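Dorkura 选举用折叠式投票隔间(四联型)

产品编号:DK-4
适用场合:地方议会选举、工会换届、公投、社区表决
供货方:Jullgate 选务器材部

产品概述

Dorkura 四联投票隔间用于临时投票站的秘密写票区。单套设备展开后形成四个相互独立的写票位,选民背向中央立柱外侧站立,彼此视线由隔板阻断。设备不含电气部件,不需要现场供电,可在学校礼堂、体育馆、社区中心等普通硬质地面上使用。

本页内容适用于第三版结构。第二版及更早的产品,立柱插接口尺寸不同,隔板不可混用。判断版本时请查看中央立柱底部的压印字母:C 为第三版,B 为第二版,无字母者为初版。初版已停止供应备件。

结构组成

每套包括中央立柱一根、十字底座一副、隔板四块、写字台板四块、遮帘四幅、遮帘横杆四根、笔绳固定座四个、收纳箱一个。底座与立柱之间采用螺栓连接,其余部位均为插接或卡扣,现场搭设不需要电动工具。

隔板为蜂窝芯复合板,四边包铝。表面为浅灰色哑光层,不印任何颜色标识或文字。部分地区的选举规程禁止写票区内出现与政党标志相近的颜色,订购时如需其他面色,须由采购方书面确认该颜色符合当地规定。

写字台板为水平安装,前缘带挡边,防止选票和笔滑落。台板可承受成人正常倚靠书写的压力,不可坐人,不可堆放选票箱。

主要参数

写票位数量:4
遮帘材质:阻燃聚酯织物,不透光
遮帘底边离地高度:400 毫米
隔板高出台板部分:标准型 600 毫米,加高型 800 毫米
单套净重:34 千克
含收纳箱总重:37 千克
台板单位静载荷:200 牛
使用环境:室内;有顶棚且避风的半室外区域
搭设人数:两人

遮帘底边离地高度系固定值,不可调节。该高度便于投票站工作人员确认隔间内是否有人,同时不会看到台面。

无障碍写票位

标准四联型不适合轮椅使用者。每个投票站应另配一套 Dorkura 单联低位型(产品编号 DK-1L),其台面高度可在三档之间切换,台下无横撑,轮椅可正面进入。低位型的遮帘开口较宽,摆放时开口应朝向墙面或无人通行的一侧。

视障选民使用触读模板时,台面需要更大的平放面积。低位型台板已按此考虑。四联型台板放置大幅选票时,模板边缘会超出挡边,不建议使用。

搭设步骤

1. 清理地面,选定位置。隔间外缘与墙面、其他隔间之间留出通道,宽度按当地选务规程执行。
2. 展开十字底座,四臂锁定到位后放平。
3. 插入中央立柱,对齐定位槽,从底座侧面穿入螺栓,手动旋紧后用随附扳手再紧半圈。
4. 依次插入四块隔板。先装相对的两块,再装另外两块,否则立柱会向一侧偏斜。
5. 挂上台板,听到两侧卡扣声后向下按压检查。
6. 装遮帘横杆和遮帘。
7. 安装笔绳固定座。投票站不使用系绳笔的,可省略此步。
8. 从四个方向轻推设备,确认无晃动。

拆卸按相反顺序进行。遮帘须在拆隔板之前取下。拆卸后螺栓放回收纳箱盖内侧的小袋,不要留在底座孔中运输。

摆放要求

隔间开口不得朝向候票队列。礼堂二楼有看台或走廊的,应选用加高型隔板,或关闭上方通道。窗户外侧有人员通行时,开口不得朝窗。

现场设有监控摄像机的,搭设完成后应由投票站负责人从监控画面确认台面不可见。仅凭目测角度判断并不可靠,变焦摄像机尤其如此。确认结果记入投票站开站记录。

媒体拍摄区应设在隔间开口的背面。各候选人的监票代表有权在开站前查看隔间内部,查看后应清除隔间内遗留的传单、便签及其他纸张。

维护与存放

每次选举结束后,用中性清洁剂和微湿软布擦拭隔板与台板。不得使用丙酮或含研磨颗粒的清洁剂。台面若有笔迹,先用清水,再用稀释酒精。刻痕无法修复时应更换台板,残留字迹可能被视为对后续选民的提示。

遮帘可拆下机洗,水温不超过 30 摄氏度,不可烘干。阻燃性能随洗涤次数下降,洗涤五次后应更换。

收纳箱应平放,叠放不超过四层。长期存放期间每年开箱检查一次,检查项目包括卡扣弹性、包边松动、底座锁定件和螺栓数量。Bredham 仓库提供代存及年度检查服务,费用另行报价。

配件与备件

DK-4-P 隔板(标准高度)
DK-4-PH 隔板(加高)
DK-4-T 台板
DK-4-C 遮帘,单幅
DK-4-R 遮帘横杆
DK-4-N 笔绳固定座,四个一包
DK-4-B 底座螺栓组,含垫圈和扳手
DK-4-K 收纳箱

螺栓组为第三版专用。以普通五金件代替时,螺杆长度不符会顶住立柱定位槽,造成底座无法锁紧。

投票箱、封签、指引牌及选票运输袋不在本页范围内,见选务耗材目录。

订购与交付

最小订购量为一套。选举日期已公布的地区,建议在提名截止前提交订单。六月投票的订单,受理截止日为 4月4日(星期二),此后提交的订单按库存情况安排,不承诺投票日前送达。

租赁仅限标准高度型。租期从签收日起算,归还时缺失的螺栓、固定座按备件价格计收。隔板表面有刻字或胶痕的,收取清洁或更换费用。

政府采购项目可提供阻燃检测报告、载荷测试记录和材料声明。投标文件所需的盖章副本请提前五个工作日申请。联系人为选务器材部 Tharushi Talukder,来信请注明选区名称、投票站数量和场地类型。

保修

第三版产品自交付之日起保修三年。遮帘、笔绳和收纳箱提手属于消耗件,保修期为一年。因户外淋雨、混用旧版隔板或自行钻孔造成的损坏不在保修范围内。 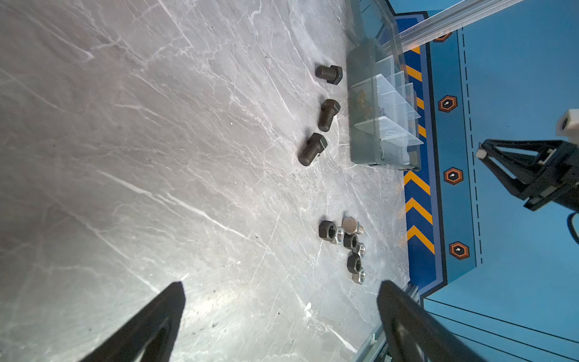 保修申请须附收纳箱标签上的批次号和损坏部位照片。批次号无法辨认的,可提供原交货单。更换件与原件面色可能略有差异,同一隔间内要求颜色一致的,请在申请中写明,按整组隔板更换处理。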